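Budget check: second pair of handheld grippers, or one arm?

trusbridge_ops
We have $900 left until October. Prodia wants 200 for a refurb pair of grippers. Nurkby wants all of it for an arm, plus shipping, plus my dignity.

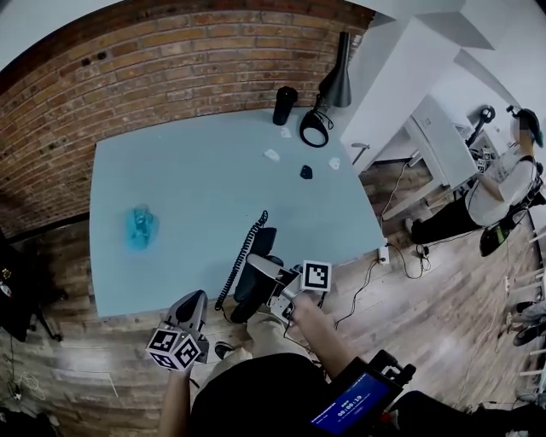
Props should be your cheapest line. You already have a desk phone with a coiled cord and a black desk lamp on that blue table, so spend on spare grippers first.

gearmiser
Disagree. Spares sit in a drawer. Buy the arm.

trusbridge_ops
The arm needs a mount, and the mount quote was 222.

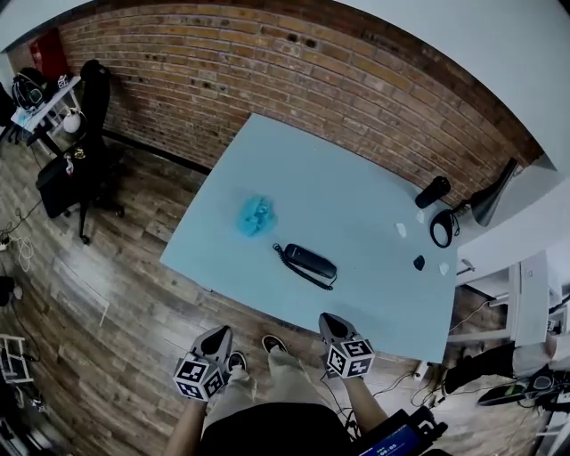 Then there's the service plan, which they mention on page 11.

gearmiser
Everybody pays for the plan. Cordeiro's is worse.

lowbidder
Cordeiro at least answers email. Get the refurbs and ask what replacement parts cost before you sign.

trusbridge_ops
Fine, asking.

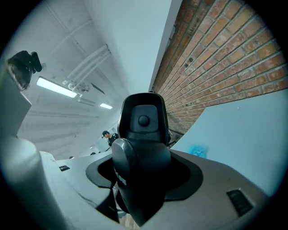 Gripper up close, black lever and gray body

gearmiser
Still say arm.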